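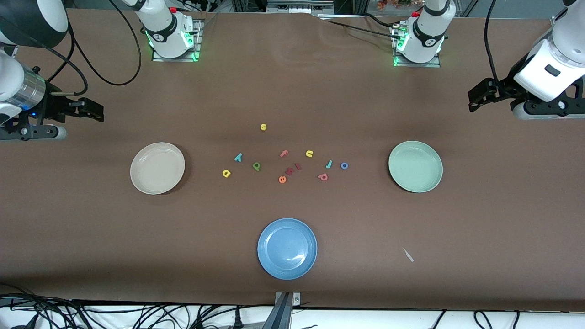

Three plates and a pile of letters

I asked Rungnapa Sangkhawat how she gets little kids to sort the alphabet, and she laughed. "Plates! I just put out plates." Beige, mint green and light blue, on brown paper, with the foam letters in the middle (I spotted a yellow s off by itself).

She's been running the Phetsri play table for 5 years, and she never tells anyone the rule first. "One boy sorted by color. His sister wanted the ones with tails, so the y and the p went together, and I thought, well, sure!"

And the upside-down ones? "I leave them. Turning them around is half the fun."

She still wants more vowels, and she's hunting for a second set before September.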